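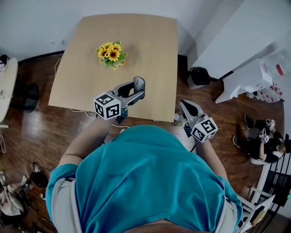 Sunflowers for Plenanholm

The apartment in Plenanholm came with a table and 166 stairs. I carried the sunflowers up myself, in their little green container, because I did not trust them to a box. They were not real. My mother had bought them one February, when the shops had nothing yellow in them, and they had stood on her windowsill ever since.

I put them on the table, toward the wall. Then I moved them closer to me, and then back again.

The man from the shop downstairs knocked at 9 with a key I had dropped. He looked past me at the table.

"You'll want to water those," he said.

I told him I would. After he left I filled a cup at the sink and stood there holding it for a while. Then I drank it and went down for the next box.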